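Greiferposition und Kamerabild laufen auseinander

Verena Danzer
Bei zwei handgeführten Greifern am selben Rechner driftet die Backenöffnung gegenüber dem Kamerabild. Nach 300 Sekunden fehlen 40 ms. Encoder mit 100 Hz, Zeitstempel beim Empfang. Filtern oder neu synchronisieren?

Attila Kerekes
Puffer größer machen. Bei mir ging es danach.

2 Kommentare

Meinrad Lanz
Ein größerer Puffer verdeckt das nur. Stempel im Greifer-Controller setzen, Offset und Drift zur Hostuhr per linearer Regression schätzen – je Greifer getrennt. Erst danach auf die Bildzeiten interpolieren. Den Fit alle 8 Sekunden erneuern und Ausreißer vorher verwerfen.

Zuletzt aktualisiert: 5. Juli 2018

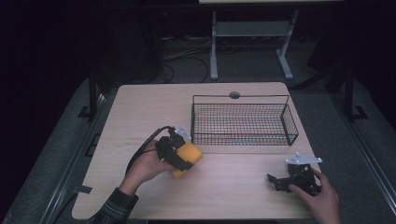
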